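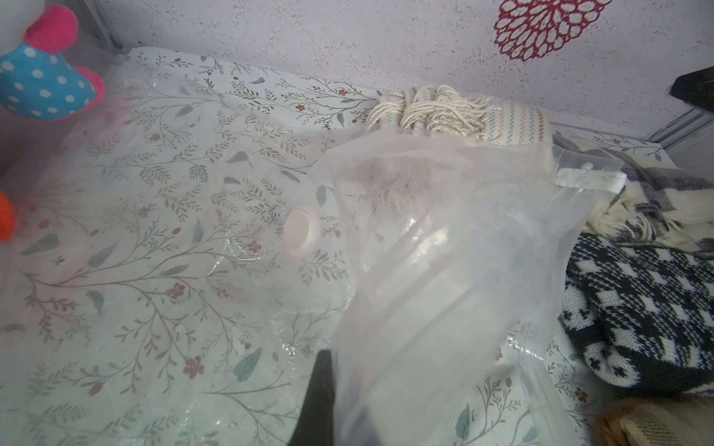 big plastic bag, flowery sheet, lavender wall. moving mood

ok thread about moving apartments in the dead of winter, because I did it in January and I have opinions now

1/ The quotes. I called Koltia first and they wanted $600 for a one-bedroom going eleven blocks. Drika said 85 an hour with a three-hour minimum, so I went with Drika and they were done in just under three. Very nice guys. One of them carried my bookcase down the stairs by himself while I was still looking for the doorstop

2/ If your new building has an elevator you have to BOOK the elevator. I did not know this was a thing. My slot was 8 to 11 and the super was already standing there at 7:50 looking at his phone

3/ Change your address with the pharmacy before you do anything else. I did the bank, the phone, the library, even the place I buy tea from (Anham, their smoky one is so good), and then my refill went to the old zip code and I spent a whole lunch break on hold

4/ Somebody in my replies asked about packing dishes. Dish towels and T-shirts! I used up every towel I own and bought zero bubble wrap. Lost one saucer, and it was ugly anyway

5/ Books go in small boxes. I know everybody says this. I put mine in a huge one that used to hold a Leclerc space heater and it weighed 81 pounds on the bathroom scale — I had to take half of them out in the hallway in my socks

6/ Label the side of the box and not the top, you're going to stack them and then you can't read a thing. I wrote KITCHEN on top of nine boxes like a genius

7/ Deposit update: they kept $100 for "wall repair," meaning four nail holes. I sent them my move-in photos and asked for an itemized bill. No answer yet, will add to this thread when I hear

8/ Still can't find the can opener. We're eating a lot of pasta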